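Workshop Notes, 24 April 2023
Fingers, cans and a whole lot of patience

Hello again, friends of the Workora bench! A good many of you wrote back after the last newsletter wanting to know how the gripper comparison was coming along, and I promised I'd sit down and tell you properly, so pour yourself something and bear with me (I do go on, I know).

For anybody who has just joined us, we're trying out two sets of fingers on the two-arm setup. One is the Dirar set, which we've had since October and which everyone here has grown fond of, scuffs and all. The other is the Espiritu set, which has a softer pad and a spring that takes some getting used to. Princess Maglaya has been running the trials and keeping the notebook, and she settled on 35 tries with each set, using tall, slim drink cans and a shallow green tray. Cans make a wonderful test, by the way. They're smooth, they tip over if you so much as breathe on them, and if you squeeze too hard you hear about it right away! The foam mat stays on the table for every run, and so does the tape cross, so we have a fixed mark to check the arms against before we begin.
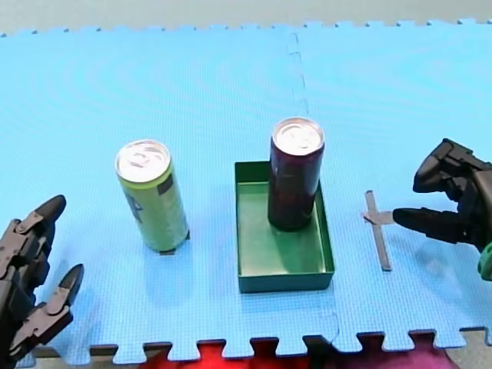
Do both arms need the same fingers for a fair comparison?
It's best if they match, and that's how we run ours. Mixed sets can work fine for everyday jobs, but when a can goes over you'll have a hard time telling whether the fingers or the arm was to blame.

Now, what have we learned so far? The Dirar fingers are quicker to line up, and I think that comes down to their shape more than anything we did with the settings. The Espiritu pads are gentler on thin aluminum, but they like to come in a little lower on the can than you'd expect, and Princess spent the better part of an afternoon moving the approach height up and down by tiny amounts until she was happy with it. She also switched us over to the Storkeo controller halfway through, which meant doing the early runs again (there was some grumbling, mostly mine). The smoother motion was worth it, especially on the last little stretch down to the tray, where the old controller had a habit of stopping with a jerk.
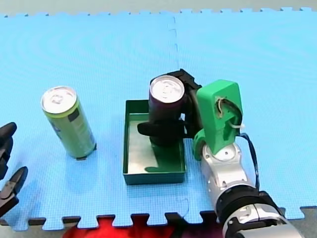 The right arm holding the dark can just above the tray floor.

We still have the slow-speed runs to do with the Espiritu set, and after that we'd like to try something squatter, maybe a soup can or a jam jar. If you have a favorite awkward object to suggest, please do send it in! The full notebook pages are in the binder in room 444, and you're welcome to come by and leaf through them whenever the door is open.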